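3.2 The table, the brush and the pile

I picked sweeping a dry mix because everybody has done it at home and hardly anybody has written it up. You spill something on the table, you grab whatever brush is handy, and off you go. I wanted to know what a "tidy" pile means to people, and I started with the table itself.

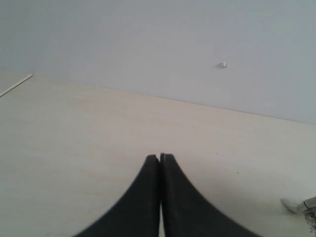 Sweeping studies tend to skip over the surface, and I think that's a mistake (I made it myself in the Rollanberg pilot). A pale top is kind to whoever has to judge the result. Even a few tiny dark specks stand out on ours, so I could ask judges about leftovers as well as the pile.

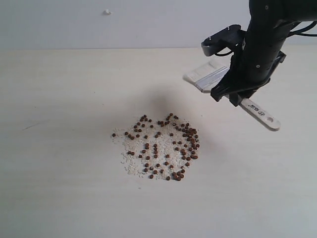 My choice of brush got teased a lot. A hand broom spreads the push too wide, and a pastry brush folds over. A flat paintbrush with squared-off bristles gives you one straight edge — handy when two kinds of grain are lying scattered together and you want both to travel. I asked 200 people to rate the finished piles for neatness.

Figure 4. Brush work on the dry mix. 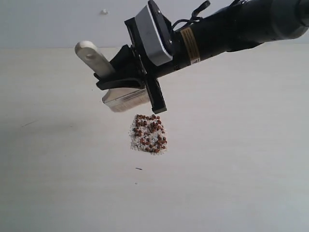
Dilruba Mollah wrote back on my draft that neatness is the wrong word, and that her raters at Calado cared far more about strays than about shape. Fair point! I've kept the word but split the score in two, one part for outline and one for strays. 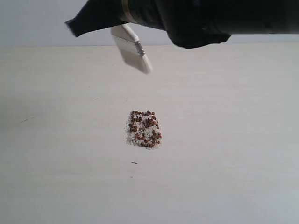
3.3 What counts as done

Raters got no definition from me. Laine Avotiņš wanted a fixed outline drawn on paper, and we argued it over most of February — I still prefer letting people decide for themselves.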